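Desk Power and Cable Layout in a Shared Workroom
Project report, Enikő Nyitrai

3. Method

The room has a concrete floor and more cables than places to put them. I drew a floor plan on Monday and measured every run from wall to desk. Total cable length came to 561 cm for the first desk, and around 90 cm of that was slack.

I compared two layouts. In the first, each device had its own adapter. In the second, one power strip served the whole desk, with chargers moved to its USB ports and a plug adapter kept nearby for anything that did not fit. The strip has six outlets, in two rows of three, so it covered the desk's needs with one cord.

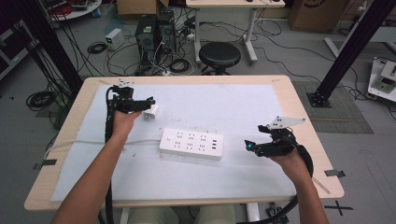
4. Results

The second layout was quicker to set up and easier to clear away. The main problem was the cord — it crossed the work surface and got in the way of writing. Moving the strip to the back edge helped, but then the USB ports were harder to reach. I kept it in the middle for the remaining trials.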